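Tijani parish to share its building with two smaller congregations

The Lutheran parish in Tijani will open its building to two neighboring congregations starting in January, under an agreement the parish council approved Wednesday night.

The congregations, from Sostov and Trukwood, have been without permanent homes. The Sostov group sold its church after the roof failed inspection. The Trukwood group has been meeting in a school cafeteria and lost its lease when the school changed its weekend schedule. Together they have 126 members.

All three will keep their own pastors and budgets. The Tijani parish will worship at 9 a.m., Sostov at 11 a.m. and Trukwood at 2 p.m. A joint service is planned for the evening of Ash Wednesday.
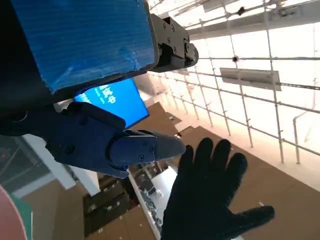 Costs and parking

Each of the visiting congregations will pay $500 a month toward heat, cleaning and insurance. The agreement runs for 3 years and can be ended by any of the parties with six months' written notice.

Parking was the main concern raised at the meeting. The lot on the north side will be used first, with overflow at the former Flodent building across the street. The owner has agreed to leave the gate open on Sundays.

The Sostov congregation is bringing its baptismal font and altar cross, which will be kept in the side chapel. Its organ was sold along with the building.

Sunday school classes will stay separate until summer, when the three groups will decide whether to combine them.

Get our local news in your inbox every morning. Enter your email address to subscribe. You can unsubscribe at any time.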